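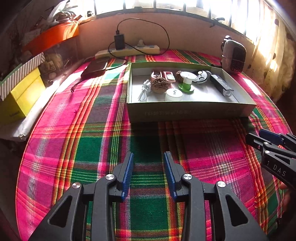
Dragica Nikolovski wrote to the cadar-collect list on Saturday:

> I went through the box-sorting episodes again. Of the 80 we kept, 51 have every object starting inside the box. The policy will learn "things are in the box" as a fixed fact. Can we vary the start state before the next batch? Also, does the second gripper need to be in view at the start, or do we trim to the first contact?
>
> Dragica

Two answers, then a proposal.

Start state: agreed. The Pisavov config has a field for it (start_layout), but it was left on the default for all 80. I have added two more values, "outside" and "mixed". In "mixed" some items lie in the box and the others on the cloth on the near side. Please set the field per episode, by hand. The script does not infer it.
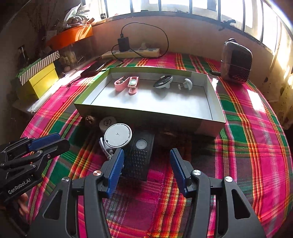 *Mixed layout: four small items in the box, the others on the cloth in front of it.*

Trimming: do not trim to first contact. The approach is where we lose most of our error at present, and Conceição needs the frames before the jaws close to estimate the gap. Keep 2 seconds before either gripper moves. If the second gripper is only partly in view, keep the episode and leave its track marked "partial".

Proposal for the next batch:

- same table, cloth and box, so that layout is the only variable
- 7 layouts, shuffled between operators
- one task label per episode, written before recording
- failed grasps stay in, tagged "miss"

The patterned cloth stays. I know the segmentation on Hutside is worse with it – the stripes get merged with small items near the jaws – but a plain cloth would hide that problem from us until much later.

One open point: cables. A tied cable and a cable still attached to something are the same class in the label file. I would split them. Objections to the list, please, before I change the schema.

Josefien Dekker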